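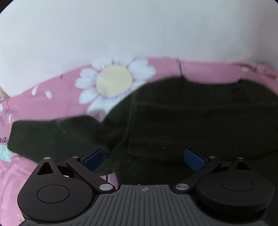 A white daisy on pink floral fabric

Ilach Character Goods
Catalog and Preorder Assistant (part time, in person, with room to grow)
Posted December 4, 2019

Hello, and thank you for stopping by our jobs page! We don't put an ad up very often, so please forgive us if this one runs on a little. We would like you to know what the job is like before you spend an evening writing to us about it.

Ilach is a small mail-order shop for anime and manga goods. We sell acrylic stands, key chains, rubber straps, can badges, plush, clear files, towels, tote bags, T-shirts, a few figures, and the occasional thing that makes the whole office stop and gather (a rice cooker cover shaped like a sleeping dragon, for one, which sold out before lunch). Everything goes out of our unit on Ong Street in Cladent, the one with the green door beside the tire place. If you have ever ordered from us and found a handwritten note in the box, that was most likely Ibrahim Akinola, who packs nearly every order and has very neat handwriting.

What we need is someone to look after the catalog. We carry goods from 91 series at the moment, and each of those series has its own page, and each page has its own little tangle of categories, characters, release months, and spelling questions. For years this work has been done in the gaps between other work, mostly by Seo-ah Ki, who also runs our customer mail and would dearly love to stop doing both at once. There are over 3000 listings on the site and a fair number of them are a bit of a mess. Some have two names for the same character. Some are filed under Stationery when they should be under Bags. One plush is in Footwear, and it has been there so long that people have started finding it that way.

What you'd be doing

Most of your week would be writing new listings. Our buyer, Jae-in Son, sends over a sheet whenever a maker announces new goods, and you would turn that sheet into pages people can read: title, series, character, size, material, what comes in the box, when it ships. The makers' own descriptions are often very short or very excitable, and we like ours somewhere in the middle. A customer should be able to tell at a glance whether she is buying one badge of her choice or one sealed bag with a mystery badge in it. That question causes more unhappy mail than everything else we do put together.

You would also keep the preorder list straight. Release dates move a great deal in this business. A mug planned for spring slips to summer, a second run gets added, a maker changes the number of designs in a blind box from eight to nine and tells us on a Friday afternoon. There are 893 open preorders as of this morning, and when a date moves, the page has to change and the people waiting have to hear about it the same day if we can manage it. Seo-ah writes those emails now and will show you how she does it. She has a good way of giving bad news kindly, and we'd like to hang on to that.

Then there is the cleanup. We have been meaning to go through the old listings since we switched over to Stokix, our stock program, and we would love for you to take it on a series at a time. Each quiet afternoon you would pick a series, open its page, and put it right: merge the doubles, fix the spellings, move the strays, retire what is never coming back. We would like the first 1000 done by the end of May. We think that's a comfortable pace, and if it proves not to be, tell us and we'll talk about it.

Now and then you'll be asked to lend a hand at the packing table. Big release weeks are all hands, and that includes Dorota Zalewska, who owns the place and folds a very fast box.

Who we're hoping to hear from

You care about getting small things right, and you don't mind doing a lot of small things in a row. If you are the kind of person who notices that a key chain is listed at 5 cm in the title and 6 cm in the description, and can't leave it alone until you've found the ruler, we would get along very well.

You write clear, plain, friendly English. You don't need a degree in it.

You can read enough Japanese to get through a product sheet, or you're studying it and are cheerful about looking things up. Katakana alone will take you a surprising distance with this sort of goods. Jae-in reads it well and is happy to help with the hard ones, but he is on the phone with suppliers most mornings, so you would want to be able to make a start without him.

You're comfortable with spreadsheets. Nothing fancy: sorting, filtering, finding duplicates, and keeping a calm head when somebody else has sorted one column and forgotten the others.

You do not have to be a lifelong fan. Some of us are (there is a long-running disagreement about volleyball shows versus cycling shows that you are free to join or ignore), and Levente Hajdu, who does our receiving, had never watched an episode of anything when he started. He knows every character by hair color now, and that serves him perfectly well. If you do love this stuff, please say so and tell us what you love. We enjoy reading that part.

Shop experience, library experience, museum or archive work, running a fan wiki, keeping a really thorough collection list of your own: all of it counts with us, and none of it is required.

Hours, pay and the rest of it

The job is twenty-four hours a week to begin with, spread over four days. Which four is open to discussion, though we do need you in on Fridays. We work at Ong Street and not from home, as you'll often need to have the item in your hand to measure it or check what the tag says. The office part is warm and the stockroom is less so. Bring a sweater.

Pay is by the hour and depends on experience. We will tell you the rate in our first reply to you, before any interview, so that you can decide whether to go on. You get paid holidays, a staff discount on everything in the shop, and first pick from the samples shelf once a month. There is a kitchen with a decent kettle and a microwave that needs its door held shut.

There are four steps and a narrow doorway at the front of the building, but the loading side is level and wide, and anyone is welcome to come in that way. If you need something set up differently in order to do the job or come to the interview, please just mention it in your letter and we will sort it out together.

How to apply

Send us an email with a resume and a letter. The letter matters more to us. It can be short. Please put in it a sample listing of your own, for any one item you have at home: a mug, a pencil case, a stuffed rabbit, whatever is nearby. Give it a title and a description in the way you'd want to read it if you were buying it from far away. Four or five sentences is plenty.

Use the contact form on this site and choose Jobs from the menu, or write to the shop address at the foot of any order confirmation and put Catalog Assistant in the subject line. Dorota reads every application herself and answers every one, though she may take a week or so while the holiday orders are going out.

We'll ask a few people to come in for a chat and a short paid trial afternoon, where you would sit with Seo-ah and write up a couple of real listings. We would like our new person to start early in the new year. If you would need longer to give notice where you are now, apply anyway and let us know.

Questions about the listings work can go to Seo-ah Ki, and questions about pay or hours to Dorota Zalewska, both through the same form. Please don't ask for either of them by phone before noon, as that line is used for suppliers in the mornings.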